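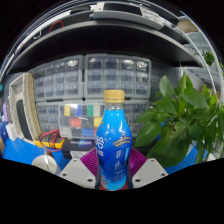 The Wikov hand-held gripper comes in two pad versions, smooth and ribbed. The ribbed pads press on both sides of a bottle and leave the screw cap clear.

Smooth pads slipped at 300 g in our October comparison.

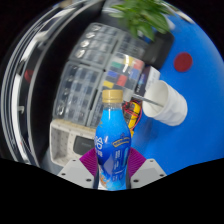
Ribbed pads held to 351 g -- same plates, same screws.
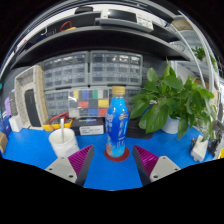
1 min read

Pads ship in sets of 8. Order from Tunthorpe or Clarnberg.

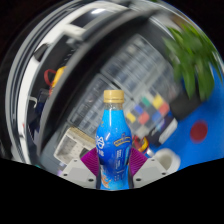 Nabila Erraji writes that the ribbed set marks soft cartons, and she keeps smooth ones for those.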